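Chapter 4
What the Arm Costs, and What Everything Else Costs

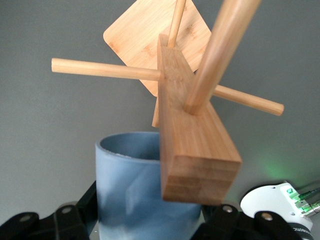 Most people who set out to buy a robot begin with the robot. They have seen one at a trade show, waving at them, and they come home with a brochure and a number. The number is real. Somebody will indeed sell them a robot for it. The trouble is that a robot bought for that number is a heavy object in a crate, and the rest of this chapter is about the distance between the crate and a day's useful work.

Chapter 3 dealt with choosing a task. We assume you have now done so, that you have written it down in one sentence, and that the sentence has survived being read by the person who currently does the job by hand. If it has not, go back. A budget for a vague task is a work of fiction, and not a very good one, as the ending is always the same.

By the end of this chapter you should be able to:

Draw up a first budget under the five headings used in this book.
Tell a quotation from a guess printed on headed paper.
Estimate running costs for the first three years.
Decide how much to hold back, and defend it when someone tries to take it away.
Write a short purchase case that a finance department will read to the second page.

4.1 The brochure number

The price in a brochure usually covers the arm, its controller, a cable to join them, and some sort of handset. Read the small print and you may find that the handset is extra. It rarely covers the thing on the end of the arm that touches your product, and it never covers the product's refusal to sit still.

We shall follow one buyer through this chapter. Clitard makes small wooden household goods: racks, stands, boards, things with pegs in them. Pegs matter here. A part with pegs sticking out in several directions is a simple matter for a human hand and a thorough nuisance for a machine, since there is always one more peg than the gripper was designed to avoid. Clitard wanted a single arm to pick up part-finished goods, turn them over and put them down on the next station. The sentence in their plan said exactly that, and it was a good sentence.

Their first budget had one line in it. It said "Robot". The figure beside it had been copied from a brochure by a person in a hurry, who had left off the tax.

There is no shame in this. The first budget exists to be wrong in a useful way. What matters is how soon the second one appears, and whether it appears before or after the order is signed.

4.2 Five headings

We use the following five headings throughout the book. Other authors use seven, or twelve, and one well-known checklist runs to 98, which is thorough but tends to be filled in by the third cup of tea with the word "various".

The arm. This is the machine and its controller, delivered. Ask whether delivery means to your door, to your floor, or to the kerb on a wet morning.

The hand. Grippers, fingers, suction cups, tool changers and the brackets that hold them on. Include spare fingers from the start. Fingers meet the product, the table and, in the early weeks, each other.

The surroundings. Tables, stands, guarding, lighting, power, compressed air if you need it, and any change to the floor. If the arm is to see what it is doing, put its cameras and their mounts under this heading too.

The work. By this we mean paid human time: installing, programming, testing, writing the safety assessment, and training the people who will live with the thing.

The after. Service visits, software fees, parts that wear, and the cost of changing the set-up when the product changes. The product will change.

Clitard went back and filled in all five. The arm, which had been the whole of the first budget, came to less than half of the second. This surprised the directors more than it should have surprised anybody, but it was a quiet meeting and the biscuits went untouched.

4.3 The hand deserves its own meeting

New buyers spend weeks comparing arms that are much alike and an afternoon on the gripper. We would suggest turning this round. Two arms of similar reach and payload will both get to the part. Whether they can do anything on arrival depends on the last few centimetres.

Before asking for a quotation on a gripper, collect real parts. Drawings show what the part was meant to be. Take parts from the start of a batch and from the end, take some from the reject bin, and take at least one that was made in humid weather if your material cares about that. Wood does. Put them all in a box and send the box to every supplier you ask for a price.

Then answer these questions in writing:

What is the widest place the gripper must open around, and the narrowest it must close on?
Which faces of the part may be touched, and which will show a mark?
Which bits stick out, and which way do they point when the part arrives?
How heavy is the part, and where does its weight lie when it is held by one end?
What stands near the place where the part is picked up or put down?

The last question is the one most often left blank. A gripper with room to work on a bare table may have none once a pot, a tray or a neighbouring fixture is put beside it. Measure the clearance with the fingers fully open, as that is how they will come down.

Clitard sent its box to two suppliers. Ronard replied with a price the next morning, which was flattering. Hayashi replied nine days later with four questions about the pegs, which was annoying. The Ronard price was the lower of the two. It also turned out, on a close reading, to be for a gripper that could hold the boards and could not hold anything with a peg in it. "Peg handling" was listed as an option, price on request.

Slow answers are not always careful ones, and a quick price may be a perfectly good price. But if a supplier has asked you nothing about your part, you should wonder what exactly has been priced.

4.4 Reading a quotation

A quotation should let you say what you will have on the day the supplier's van drives off. If it does not, it is an advertisement with a total at the bottom.

Go through it with a pencil and look for three kinds of words. The first kind are words that shift work on to you: "customer to provide", "by others", "suitable supply assumed". Each of these is a cost, and it belongs in your budget under one of the five headings. The second kind are words that promise without measuring, such as "fast", "flexible" and "easily". Ask for a figure, and for the part it was measured on. The third kind are dates. Prices expire. The version Clitard finally accepted was dated 17 Sep 2018 and held for the rest of September, by which time it had been signed with very little to spare and a borrowed pen.

Ask too how the thing will be judged finished. An acceptance test agreed beforehand is worth more than any amount of goodwill afterwards. Clitard's was plain enough: 800 parts, drawn from ordinary production, picked and placed at the agreed rate, with every failure written down along with its cause. The supplier wanted to choose the parts. Clitard, very politely, did not let them.

4.5 Time is a heading in disguise

Equipment arrives late, and so do the people needed to connect it. Neither of these facts is a scandal, but a plan that leaves them out will soon look like one.

Work backwards from the day you need steady output, and not from the day you hope to see the machine move. Between the two lies a stretch in which the arm runs, stops, is looked at by several people with folded arms, and runs again. During this stretch you are paying for the robot and also for the hand work it is meant to replace. Put both in the budget. Clitard allowed 70 working days from delivery to steady output and was teased for it. It used them all.

If your business has a busy season, do not install in the month before it. This advice has been given in every edition of every book on the subject, and is ignored each year by people who have read it.

4.6 Holding something back

The money you hold back for surprises is called contingency. It has a natural enemy, which is anybody who sees it sitting there.

The usual way to lose it is to show it as a single round sum at the foot of the page. A round sum looks like padding and will be treated as padding. Attach it to named risks instead: a second set of fingers if the first design marks the surface, extra programming if a new product comes in part-way through, a further week's hire of the lifting gear. A manager can cross out "contingency" without a second thought. Crossing out "fingers" takes a little more nerve.

Trendora, a larger firm whose case we take up in Chapter 6, tried the opposite approach and held back nothing, on the grounds that its plan was complete. We shall need most of Chapter 6.

Before you read on

Take the one-sentence task you wrote for Chapter 3 and draw up a budget under the five headings. Do not ring anybody yet. Where you have no figure, write down who would know it. Keep this first version, with its date, and put it somewhere safe; you will be asked to compare it with your final budget at the end of Section 4.9, and it is better for the soul if you have not tidied it up in the meantime.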